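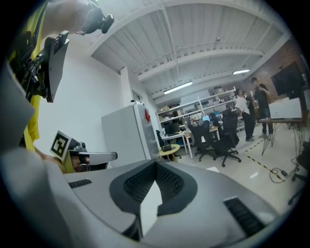

Main room at the Drornbridge site, with the ceiling lights and the shelving area.

Drornbridge workshop fit-out: progress report to the Zasex fund
22 August 2021

1. Room and lighting
The ceiling was repainted white in this period, beams included. Two long fluorescent fixtures are mounted: one over the middle of the room above the shelving, and a smaller one farther right, near the brick wall. Vukov tested both circuits and measured around 500 lux at table height under the larger fixture. The reading near the brick wall was lower and will be repeated after dark in December. The dome-shaped security device is fixed between the beams. Its wiring is complete but it has not been registered with the alarm contractor.

2. Work tables
Meijer delivered the white rectangular tables on black metal legs. The floor under them is tiled and slightly uneven, so the feet were adjusted one table at a time. Cable management is behind schedule. On the table nearest the gray cabinet, gray and black cables still lie tangled across the left part of the top and hang over the front edge, and the power strip sits on the tabletop with cords plugged in. A further cable runs over the top of the cabinet and down its side. Under-table trays are on order - 20 units, of which 19 have been confirmed by the supplier. Drinks bottles are also being left on the same surface as the power strip. A separate shelf for them will be put up with the trays.

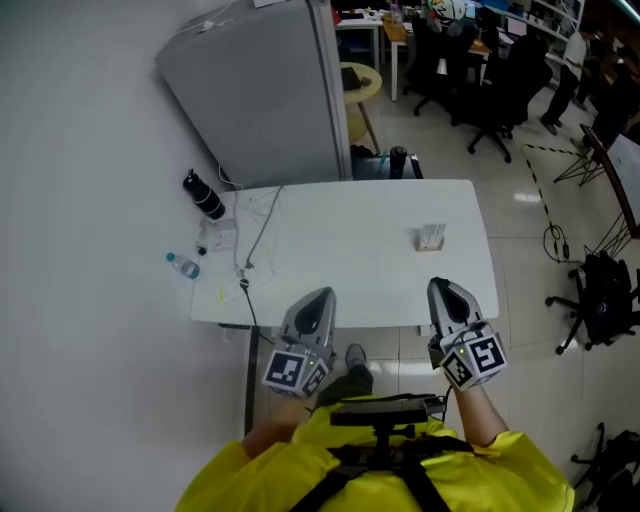 3. Budget and next steps
Spending stands at 52 percent of the grant. The remaining items are the cable trays, the bottle shelf and the alarm registration. No change to the total is requested. The power strips will be moved to the underside of the tables when the trays are fitted, and the cabinet cable will be clipped to the wall at the same visit.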